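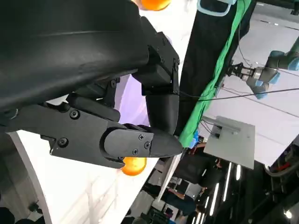
Notes on the bus rewire for Hivham (N scale, DCC, sectional). Posting in order as I clean up my notebook. Corrections welcome.

---

Background. The layout went to the Redton show in July with the original wiring. Trains slowed at the Palacios end, and the booster was slow to trip on a short there. Sometimes it didn't trip at all and the rails just stayed shorted.

---

The second problem is the serious one. If a dropped screwdriver across the rails doesn't shut the booster down, the full current goes through whatever is doing the shorting. Usually that's a truck sideframe.

---

Coin test for anyone who hasn't done it: power on, no locomotives on the section, metal coin across both rails. Booster should cut out at once. Repeat on every section and every siding. Write down the ones that hesitate.

---

Palacios yard failed on all tracks past the throat. The main passed as far as the river section and failed after it.

---

The old bus was doorbell wire. It was fine when Hivham was a single shelf in Innes Geddes's garage. It got extended every time the layout did, in the same wire, with a plug at each joint.

---

Measured the drop with a car bulb as a load, at the far end of the bus. Lost 2 volts between the booster terminals and the last rail joint. Most of that was in the plugs.

---

The plugs were a computer drive type, chosen years ago for being cheap and keyed. Pins are thin and the plating was worn through on the sections that travel most. Several were discolored. Those went straight in the trash.

---

New bus is 12 gauge stranded, red and black, twisted loosely along each section. Feeders are 22 gauge solid, kept short. Every piece of rail gets its own feeder. No current goes through a rail joiner if I can help it.

---

Connectors between sections are now the genderless blade type used on battery packs. They pull apart straight and you can check the crimp by eye before the housing goes on. Use the proper crimper. Pliers make a joint that passes on the bench and fails in the van.

---

Feeder count, since Manuela D'Amico asked: 42 on the Palacios sections alone. Soldered to the outside of the rail web on the back rail and the inside on the front rail, so you don't see them from the aisle.

---

Soldering order matters on N scale plastic ties. Tin the rail, tin the wire, put a wet cotton swab on each side as a heat sink, touch and get off. A big tip at full heat for a short time does less damage than a small tip held there.

---

Turnouts. The frogs were switched through the point blades, and that contact had gone dirty on nearly all of them. Cut the blades free of the frog and fed each frog from the contacts on the switch machine.

---

One of them is wired backward. Found it with the same coin test, after wondering for an evening why the yard lead shorted only when set for the far siding. Swap the two outer wires on the contact block and leave the center one alone.

---

Accessory power now has its own pair and its own supply. Switch machines were hanging off the track bus before, so a derailment killed the one thing you needed to clear the derailment.

---

Repeat of the load test: drop at the far end is small enough that I don't care about it. Coin test passes everywhere, including Palacios. The booster trips and resets the way the manual says it should.

---

Added a terminating resistor and capacitor across the far end of the bus. Opinions differ on these at our bus length. Hrefna Brøndum looked at the waveform with her scope before and after. Some ringing before, less after. I left it in.

---

Cost: the wire was the biggest item, connectors second. You can halve the connector bill by buying the contacts and housings loose.

---

Still to do: label both ends of every jumper, replace 4 switch machines on the river section, and redraw the wiring diagram. The current one has more than 2000 edits in pencil or looks like it.

---

Araceli Escobedo asked for the diagram once it's redrawn. I'll add it to the end of this thread when it exists. Next up is block detection, in a separate thread.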